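Weights and notes on plastic bowls, continued from the September post on storage jars.

I replaced the last of the ceramic bowls this year. The reason was weight: the old large oval serving bowl came to 1,098 g empty, and with potato salad in it I didn't like carrying it one-handed. The plastic one that took over the job holds 894 ml to the rim. I measured this with water and a kitchen scale, so one gram to the millilitre, at room temperature. The usable volume is lower. I stop at 800 ml, which leaves enough of a margin to stir without losing anything over the side.

The Arneck range has an oval and a round in the same green. The Zusta bowls are blue and a little deeper for their width, which makes them better for anything liquid. Neither nests well inside the other. An oval bowl wastes space in a round stack whichever way you turn it, so the oval goes on the shelf by itself and the rounds go inside one another.

Staining is the main fault of plastic. Tomato is the worst, followed by turmeric. Rinsing in cold water straight away helps more than any amount of scrubbing later. For old marks I use a paste of bicarbonate of soda, left for 2 hours under a damp cloth, then washed off. It lightens the stain but does not remove it. Bleach works faster and leaves a smell I can taste in yoghurt, so I stopped using it.

Colour matters more than I expected. On a pale table, a pale bowl is harder to find at a glance than a strong one, and translucent plates are worse again. Food and packaging do most of the work: a red bottle or a cut orange shows up at once, and the crockery sits in the background.
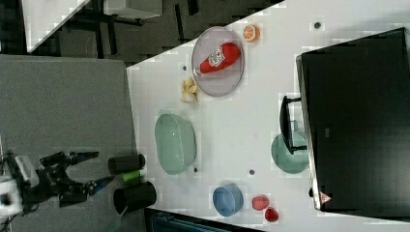

Squeeze bottles have their own problem, in that they roll. A plate with a raised rim stops this, and it also catches whatever leaks from the cap. I store ketchup cap down in the fridge door and lay it on a plate during meals. The Bangash bottles have flattened sides and stay where they are put, but the nozzle is narrow and clogs with anything thicker than thin mustard.

For lids I went with Ostov, sold separately in two sizes. The smaller size fits the round green bowl. The larger one is meant for round bowls only and does nothing for the oval, so that still gets a plate on top – not airtight, but adequate overnight.

Still to test: whether the blue bowls go cloudy in the dishwasher. So far I have washed them all by hand.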